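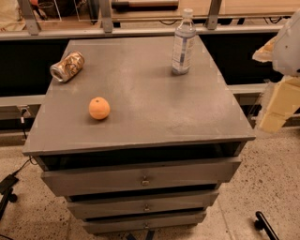

Gray painted dresser: small pale flecks on top and drawers that do not stay closed

Posted by aditz_home, Wed 8 January

Hello everybody. I have a gray painted wooden dresser in the bedroom of my apartment. It has three drawers, one over the other. I bought it second-hand in the Treteo market hall and the seller did not know much about it, only that it was painted at home by the person before.

I have two problems with it. First, the top has lighter smudges and small pale flecks in many places. I wiped it with a wet cloth and dish soap. The smudges became weaker for a day and then they were back. The flecks did not change at all. I cannot decide if it is dirt on the paint or if the paint is leaving. The finish is matte and I am afraid to rub too much and make a shiny place in the middle.

Second, the top drawer and the middle one come out a little by themselves. I push them in, I go to the kitchen, I come back and they are open again by the width of a finger. The floor in my building is old, maybe this is important. Also there is an open gap under the top board, before the first drawer, and dust goes in there. Is a gap like this normal, or is a piece missing?

I must confess that we put everything on this dresser. Drinks, fruit, keys. I would like to repair it and not paint it all again, but if I must paint, please tell me what to buy. I can do simple work with a screwdriver and sandpaper. I do not have power tools.

Ellis_T

I had nearly the same case with a chest in my daughter's room, so I write what I did.

For the smudges, do not use dish soap again. On a matte paint it leaves a thin film, and when it dries you see it lighter than the rest. Take warm water with a small spoon of white vinegar, wring the cloth very well, wipe in one direction and dry at once with a second cloth. Do it 2 times. If the smudges are still there after this, they are in the paint.

For the flecks, put your fingernail on one of them. If it comes off and the gray is whole under it, it is only something dried, like juice or plaster dust. If you feel a small hole, the paint is chipped and you see the primer or the old color. Then you sand the top lightly with 400 paper, by hand, remove the dust, and paint only the top board up to its front edge. The edge of the board makes a natural border, so a small difference of gray to the drawers is not so visible. Wait a week before you put anything heavy or wet on it. I put mine back too early and I still have a ring from a cup.

Drawers: put a level on top, from back to front. My chest was leaning forward and I put 2 thin pieces of cardboard under the front feet, and the drawers stopped moving. If it is level already, rub a candle on the wooden runners and look behind the drawers. In mine a sock was hanging there and it did not let the drawer close.

gitorico

just repaint it all, gray is easy

Treteo2000

I agree with Ellis about the level, but please check that the dresser is still stable after you lift the front, and fix it to the wall if there are children at home. Cardboard also becomes flat with time. I would use a real shim from the hardware store.

About the gap, I think it can be normal. Some dressers have a rail there and some have not. Pull the top drawer completely out and look at the sides behind the gap. If you see two holes with old glue, a rail was there and you can cut a new strip of wood and glue it in. If the sides are clean, it was made so, and you can only vacuum it from time to time.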